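Support > Kallport > Label Printing > Closed Tickets

Spice labels printing with wrong net weight after Tira import

31/03/2018 – Opened by Gwendolyn Kowalczyk

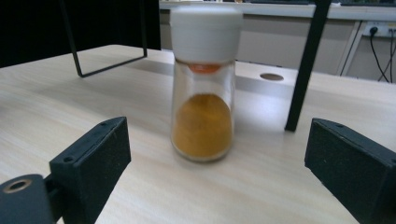 Since the last Tira import, the Kallport label queue has been pulling the net weight from the wrong column. The printed label shows the case weight where the jar weight should be. It affects the whole Zapata spice line and nothing else. Labels for teas and salts are fine. The products hit are the ground ones in clear glass with the white cap, like the orange-yellow powder in the photo, and they can't ship with a bad weight on them. We have an order of 2,000 due in April and 56 labels already printed wrong.

Steps tried before opening: restarted the print service, cleared the queue, re-saved the template. No change.

Reply – Rafferty Iwasaki
Please send the import file and the template version number. Also check whether the "pack size" field is blank for the Zapata items.

Reply – Gwendolyn Kowalczyk
File attached. Template is the one Mavis Strickland set up. Pack size is blank on all Zapata items. It was filled in before the import.

Reply – Rafferty Iwasaki
That explains most of it. When pack size is blank, the template falls back to the next weight it finds, and in your file that is the case weight. The blank comes from a renamed column header. Tira now writes "Pack Sz" and the import map still looks for "Pack Size".

1. Open Import Maps and pick the Tira map.
2. Change the source header to "Pack Sz".
3. Run the import again with "overwrite blanks" checked.
4. Print one test label before releasing the queue.

Reply – Gwendolyn Kowalczyk
Did steps 1 to 3. The import stopped at row 100 with "duplicate item code".

Reply – Rafferty Iwasaki
Row 100 and the row after it have the same code. One is an old listing – delete whichever has no supplier and run it again.

Reply – Gwendolyn Kowalczyk
Deleted the old one. Import finished and the test label has the right weight. Queue released. Wrong labels pulled and shredded.

Status: Resolved. Import map change copied to the Skakgate site by Tyyne Kemppainen.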